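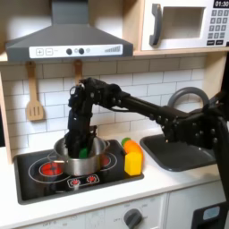
I've been writing up small workplaces for this site for a while now, and I don't usually get to stand next to a play stove while I do it! But that's where I spent most of a morning in July, at Nestico, where the arm they call Odoi has taken over a good chunk of the handling work on toy kitchen sets.

The job used to go like this. Somebody stood at the counter, picked up a play food piece, put it in the pot, took it out again, and kept that up for a whole shift (with a clipboard, naturally). Dede Osei did it for two years. She told me her record was 1,215 pickups in one day, and that her wrist let her know about it all weekend.

Now she runs the station instead. She sets out the pieces, picks the order, watches the screen and writes down anything odd. When a grip fails she's the one who decides if the trouble is the piece or the program, and she's gotten very good at telling the two apart. "I was bored before and now I'm busy," she said. "I'd take busy."
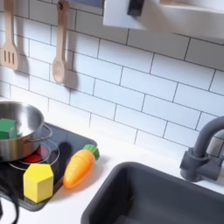

The yellow block and the orange carrot by the cooktop, with the green block in the pot.

It hasn't all been smooth. The first program, from a supplier called Grollow, was built around boxes and did badly with anything round, so the crew went back to working by hand for a stretch. The one they use now, Skumura, came in this spring, and the busiest day so far is 1,837 pickups. I asked about jobs, of course. The team is the same size it was, but the evening shift is gone and those folks moved to days. One of them told me he misses the quiet and the extra pay, and I think that's fair to put in here too.

The other big change is training. Everyone on the team now gets 100 hours on the arm, paid, and several people said they'd been nervous about it (Dede included) and then couldn't stop talking about it at lunch. 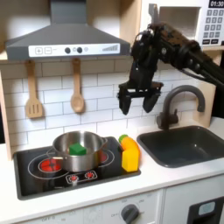
Does anyone still check the pieces by hand?

Every new piece goes through a person's hands first, and Dede signs off on it before the arm gets a turn. She also pulls a few for a second look at the end of each day.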